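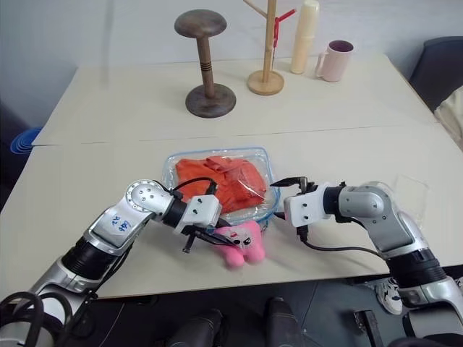 To: Members of the Ruvham Workshop list
Subject: Re: Two-arm build, gripper fingers and table arrangement

Dear members,

The message quoted below was received on Monday and raises three points about the two-arm build. The replies that follow have been agreed with the Benix bench group and apply until the end of December.

On the first point, the fingers now fitted to both grippers are the 50 mm black pair from the second print run. The earlier set remains in the parts drawer and may be used for bench tests only. Members who wish to print their own should use the revised file, in which the mounting holes have been moved inward. The older file will not fit the white gripper body.

On the second point, the two white-topped tables are to stay pushed together. Please do not separate them to reach the wall outlets. The seam between the tops has caused difficulty when a gripper slides along the surface, and objects to be picked up should be set down clear of it. Taping over the seam was considered, but the tape lifted at the ends within a day.

On the third point, the request to limit practice objects to rigid blocks is declined. Cloth, soft toys, mugs and a clear container are all part of the agreed set. Transparent items remain difficult for the head camera, and members are asked to record each failed grasp in the log - including those that seem too minor to report. The log for the container and cloth exercise has 144 entries so far, and 200 are needed before the grip settings are reviewed.

Cables on both arms should be checked for slack before power is applied. A Fandoser supply unit set to 18 volts is not suitable for the arms and must not be connected to them, even for a short test.

Sinéad Carroll
Workshop Secretary, Ruvham
November 2020

> Dear Secretary,
>
> I would be grateful for guidance on three matters. First, which
> fingers are approved for the grippers? Second, may the tables be
> moved apart when the Baloch controller is being serviced? Third,
> would it be possible to use only rigid blocks for practice? The
> soft items take a great deal of time to reset, and the results
> vary from one evening to the next.
>
> Yours faithfully,
> Member, Benix bench group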